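People wanted to sort out a junk drawer (ours first, then possibly yours)

Fleltport Household Sorting Trial, call for participants, October round

Every few months somebody publishes a book promising that a tidy drawer will change your life. We have read a fair number of them and remain unconvinced. Most of the advice seems to have been tried out on the author's own house and one obliging sister. The before-and-after photographs are lovely, but they don't tell you what the after looked like by Easter.

So we are running a small trial of our own, and we need people to take part. You don't have to be tidy. You don't have to be untidy either, and we would be glad not to hear from too many people who describe themselves as "naturally organised", as we had plenty of those last time and their drawers were no better than anyone else's.

What we want to find out

The claim we are testing is the one made for the Varketti method, which says that small household things should be sorted by how often you reach for them and never by what they are. Under Varketti a pen might live with a plug adapter and a roll of tape. The older way, which most of us got from our parents, puts pens with pens. Supporters of each are very sure of themselves. We have yet to see decent evidence from either side, and it may well be that neither makes any difference worth the bother.

What you would do

You come to our room above the Ruggiero building for 2 sessions, a fortnight apart. At the first you are given a mixed heap of small objects and asked to put it in order using one of the methods. You don't get to choose which. At the second you are asked to find things in the arrangement you made, while one of us writes down how long it takes and any remarks you care to make. Remarks are welcome. Bad language is left out of the notes.

Each session begins at 9 in the morning and should be over well before lunch. There is a break with tea. The biscuits are from a packet.

Who can apply

Anyone over eighteen who can sit at a table for a while and handle small things comfortably. If you use reading glasses, bring them, as some of the lettering on packaging is tiny. Please tell us beforehand if you would prefer to stand, or need a higher chair. We can't take people who sell storage boxes, shelving or tidying courses. Two did apply last time and both forgot to mention it.

What goes in the heap

We get asked this a lot, mostly by people hoping to practise. It is the ordinary stuff that ends up in a kitchen drawer or at the bottom of a bag: a marker, a ballpoint, lighters, a binder clip, packing tape, a charger, a small bottle or two, and a tangerine.
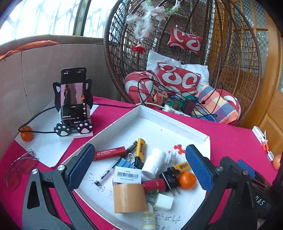
Maribeth Catacutan, who makes up the heaps, has been told that hers are unfair. She disagrees, and so do I. A heap where everything has an obvious home proves nothing at all, and the odd box or stray cap is exactly what defeats a system in real life. If a method only copes with matching pens, we would like to know that before anyone buys the dividers.

What you get

Your bus fare, the tea, and a copy of the results when they are written up, whichever way they go. There is no fee. We looked at offering vouchers from Nivska and decided against it, partly on cost and partly because they make drawer inserts.

We will not come round and tidy your house. Some of you may be asked whether we can see a drawer of your own later on, and you are free to say no without giving a reason.

How to apply

Write a few lines to Digby McAlister at the Fleltport office, Box 448, saying when you are free in the mornings and what you honestly think of tidying advice. Doubters and believers are both needed and we have rather too many doubters at present, myself included. Please don't send photographs of your cupboards.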